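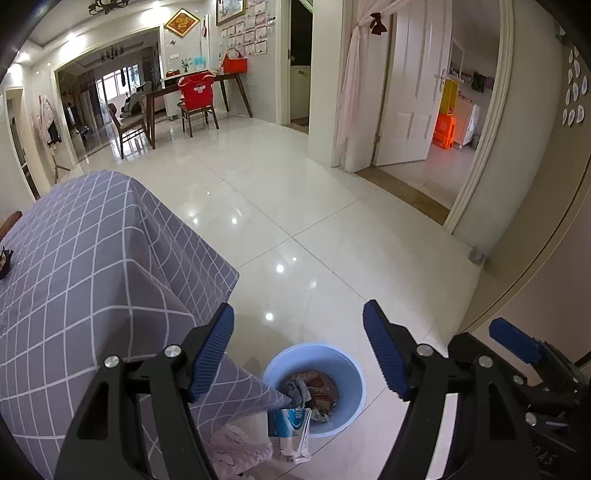

집 안을 정리할 때 어디서부터 손을 대느냐고 묻자 그는 망설이지도 않고 "바닥이요!" 하고 답했다. 소규모 정리 상담실 플레스트게이트(Flestgate)를 혼자 꾸려 가는 상담사다. 서랍이나 옷장을 떠올렸던 나는 조금 당황했다. "사람들은 수납장부터 열어요. 그런데 수납장을 열면 물건이 더 나오잖아요. 바닥에 있는 건 이미 나와 있으니까 집어 들기만 하면 돼요." 하늘색 휴지통에 구겨진 포장지와 종이가 쌓여 있고, 그 앞에 흰색과 파란색이 섞인 비닐 포장이 기대서 있고, 식탁보 자락 밑에는 연분홍 천이 떨어져 있는 바닥. 그는 이런 바닥을 보면 의욕이 솟는다고 했다. "저는 이런 데가 제일 좋아요. 할 일이 눈에 딱 보이니까요."

금요일 오후, 우리는 그의 작업실에 마주 앉았다. 상담실을 열기 전에는 멘돈사(Mendonça)라는 침구 가게에서 일했다고 한다. 종일 이불을 펴고 개는 일이었다. "천은 정직해요. 대충 접으면 다음 날 바로 티가 나요. 그때 손이 빨라졌죠. 지금도 손님 댁에서 수건 개는 시간이 제일 신나요. 좀 이상한가요?" 전혀 이상하지 않다고 했더니 그는 옆에 있던 수건을 가져와 접는 법을 보여 주었다. 긴 쪽을 먼저 반으로, 그다음 삼등분. 나는 두 번 만에 겨우 따라 했다.

그가 요즘 가장 많이 이야기하는 주제는 휴지통이다. 예쁜 휴지통을 추천해 달라는 부탁을 자주 받는데, 그는 모양보다 자리를 먼저 묻는다. "과자를 어디서 드세요? 택배는 어디서 뜯으세요? 그 자리에서 팔을 뻗어 닿는 곳에 휴지통이 있어야 해요. 두 걸음만 멀어져도 포장지가 식탁 위에서 하룻밤을 자요." 뚜껑은 없어도 된다는 쪽이다. 음식물이 들어가지 않는다면 입구가 넓게 열린 둥근 통이 편하다고 한다. "뚜껑을 여는 그 한 동작이 은근히 커요. 양손에 뭘 들고 있으면 결국 옆에 내려놓게 되거든요."

봉투를 가는 때도 따로 정해 두라고 권한다. 가득 찬 다음에 갈면 늦는다는 것이다. "통 위로 봉긋하게 올라오면 사람이 꾹꾹 누르기 시작해요. 누르다가 옆으로 하나가 떨어지고, 그러면 그 옆이 두 번째 휴지통이 돼요. 저는 자기 전에 봐요. 반 넘게 찼으면 그냥 묶어요. 봉투가 아깝다는 분도 계시는데, 그럴 땐 더 작은 통으로 바꾸시라고 해요."

식탁보 이야기가 나오자 그의 목소리가 한 톤 올라갔다. 바닥 가까이까지 내려오는 식탁보를 좋아하느냐고 물었을 뿐인데 대답이 한참 이어졌다. "좋아하죠! 식탁 하나로 방 분위기가 달라지는데요. 특히 회색에 흰 격자무늬 같은 건 때도 덜 타 보이고 의자랑도 잘 어울려요. 다만 그 밑은 일주일에 한 번씩 꼭 들춰 보셔야 해요. 양말, 머리끈, 병뚜껑, 온갖 게 다 나와요. 어떤 댁에서는 반년을 찾던 리모컨이 나왔어요. 온 가족이 박수를 쳤다니까요." 길이를 줄이고 싶다는 손님에게는 자르지 말고 안쪽으로 접어 옷핀으로 고정해 보라고 한다. 한 달쯤 써 보고 나서 가위를 들어도 된다.

타일 바닥에 대해서도 할 말이 많았다. 희고 반들거리는 타일은 조명이 그대로 비칠 만큼 환해서 좋은데, 머리카락 한 올까지 다 보인다며 힘들어하는 손님이 많다. 그는 그 점이 오히려 장점이라고 했다. 마른걸레로 먼저 한 번 밀고, 그다음에 꼭 짠 걸레로 민다. 줄눈은 욕심내지 말고 하루에 한 줄만. "칫솔 하나 들고 한 줄만 닦아 보세요. 옆줄이랑 색이 달라진 걸 보면 다음 날 또 하고 싶어져요. 진짜예요!"

문턱 앞도 그가 챙기는 자리다. 방에서 방으로 넘어가는 길목에는 아무것도 두지 않는다. 커튼이 달린 문이라면 낮에는 끈으로 묶어 둔다. "리본으로 묶은 얇은 커튼, 저는 참 좋아해요. 예쁘기도 하고 바닥 닦을 때 걸리지도 않고요. 끈이 없으면 머리끈이라도 쓰세요."

그는 스투뮤섹스(Stumusex)라는 이름의 소모임도 꾸리고 있다. 각자 집에서 한 구역만 정리하고 저녁에 결과를 나누는 모임이다. 함께하는 사람이 지금은 60명이다. 페스투스(Pestus)라고 부르는 점검표도 이 모임에서 쓰려고 만들었는데, 처음 만든 표는 항목이 98개나 되어 다들 첫 장에서 포기했다며 웃었다. 지금은 한 장짜리다. 맨 윗줄에는 '바닥에서 하나 줍기'라고 적혀 있다.

정리가 싫은 날은 없느냐고 물었다. "있죠, 왜 없어요. 그런 날은 휴지통만 비워요. 그러고 나서 차를 마셔요." 그는 말을 하면서 내가 접다 만 수건을 가져가 다시 접었다. 다음 상담은 현관이라고 한다. 신발이 많은 집이라 기대된다며, 벌써 걸레를 챙기고 있었다.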